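Reading the Brundmont toll registers: an interview with the project archivist
Thursday, February 1, 2018
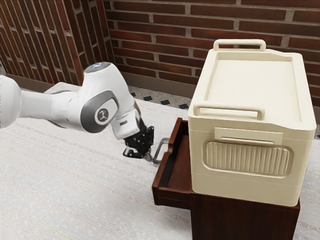
The Brundmont toll registers record goods passing the river gate at Tarholm between the late fourteenth century and the closing of the gate office. The surviving set runs to 86 volumes, held in the municipal archive since the town hall was rebuilt. For most of that time they have been described in the finding aid by a single line. A new inventory is now under way, and the archivist in charge of it agreed to answer questions about method.

The first question concerned the state of the series when work began. "The volumes were numbered twice," she said. "Once by a town clerk, who numbered them by size, and again by a later archivist, who numbered them by what he took to be the date. He used the date on the first leaf. In a toll register the first leaf is often a copy of the tariff, and the tariff can be decades older than the entries." Both sets of numbers are cited in print, so neither can be dropped. The new inventory gives a fresh number and lists the two old ones beside it.

Dating is the slowest part of the job. The clerks wrote the day by reference to the nearest feast and often left out the year. "You get the Tuesday after Saint Martin, and then nothing until the account is closed in September," she said. "If the volume has lost its last gathering, the closing formula goes with it." In those cases the team works from movable feasts, from the names of the sworn measurers and from watermarks. A volume is assigned to a single year only when two of these agree. Otherwise the inventory gives a range.

She was cautious about watermarks. Paper bought in bulk could sit in the gate office for years, and she has one register in which the first and last gatherings carry marks that are widely separated in the reference literature. "A watermark gives you an earliest date. People want more out of it than that."

The entries themselves follow a fixed order: carrier, goods, quantity, toll, and sometimes the destination. Wine, salt, millstones and cloth make up the bulk. Quantities are given in local measures, and the archive has chosen not to convert them. "A Tarholm barrel was not the same as a barrel ten miles upstream, and its contents changed at least once by order of the town. If I print litres, someone will add them up." The original unit is transcribed as written, with a glossary at the back of the inventory.

Some of the most useful material turned up in the bindings. When the covers were repaired in an earlier campaign, the binder saved the waste parchment in a folder and noted which cover each piece had come from. The folder holds 324 fragments. Most are liturgical, but 30 of them belong to a rental of the Durkema estates, a property otherwise known only from charters. "The charters tell you that the land changed hands," she said. "The rental tells you what it paid, in hens and oats for the most part, and who was behind." The pieces will be catalogued as a separate item, with a reference to each parent volume. They will not go back into the covers.

Asked about the relation between the registers and the town accounts, she said that the two should match and seldom do. The toll was farmed out for long periods, and the accounts show only the lump sum paid by the farmer. The registers show what was collected at the gate. The difference ought to be the farmer's profit, less wages and repairs. "It would be a nice calculation. The difficulty is that exemptions were recorded in a different book, and we have only 2 of those." Citizens of Tarholm passed free, as did the abbey's boats when carrying its own produce. Disputes over what counted as the abbey's own produce fill a good part of the court rolls.

The descriptions are being entered in Atallah, the cataloguing system the archive already uses for its maps and plans. It handles hierarchy well, she said, but expects one date per item — a poor fit for a volume that was started, set aside and taken up again by another clerk. The team records the full dating argument in a note field and puts the range in the formal date field, so that a search by year will still return the volume.

Digital images are planned for the earliest registers only. The later ones are in sound condition and can be ordered to the reading room in the usual way, one at a time, on a foam wedge. Readers who have cited the series by either of the old numbers are asked to keep doing so until the concordance is issued. The concordance will be printed first, ahead of the inventory itself, and copies will be kept at the reading room desk.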